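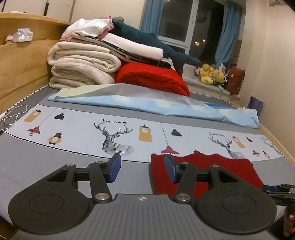 R. Kanagaratnam
Technical Editor, Gomside Supply

Grornach 60 Light Pivot Oil
Updated Feb 22, 2022

Grornach 60 is a thin, clear mineral oil for small hinges, latches, scissor joints and sewing machine bearings. It contains no silicone, wax or detergent. It is not a penetrating oil and will not free a rusted fastener. For open gears and chains, order Prerno grease.

Sizes
60 ml bottle with needle tip
200 ml bottle with flip spout
700 ml refill can, no spout

The needle tip fits the 60 ml bottle only. Refill cans ship with a plain screw cap; a funnel is sold separately. Cans made before December have a gray cap in place of the black one. The contents are the same.
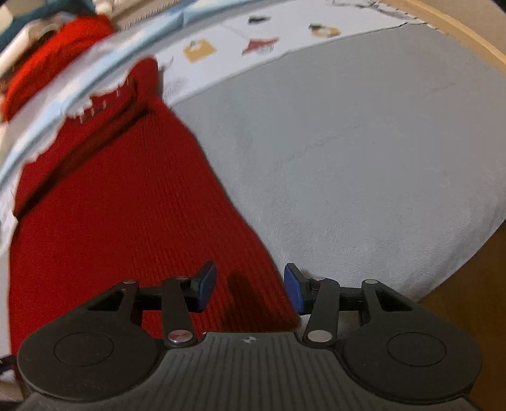
Apply one drop per joint and work the joint through its full travel before wiping. Oil left on the outside of a joint collects lint and does nothing for the bearing surface. Where flat arms turn on round metal pins, as in the photo, place the tip at the edge of the pin head and let the oil draw in between the pin and the arm. Stacked arms need a drop on each side. Do not flood a joint to reach the inner face; tilt the work and wait a minute.

Test on a hidden spot before use on painted or clear plastic parts. Keep off rubber, belts and brake surfaces. Oil spots on fabric should be blotted with a dry cloth and treated with dish soap before washing.

Service interval for sewing machines in daily use is 200 hours. Clocks and door hardware can go longer. Old oil that has turned brown or sticky must be cleaned out first.

Store upright, cap closed, away from heat. The 2000 ml can is discontinued.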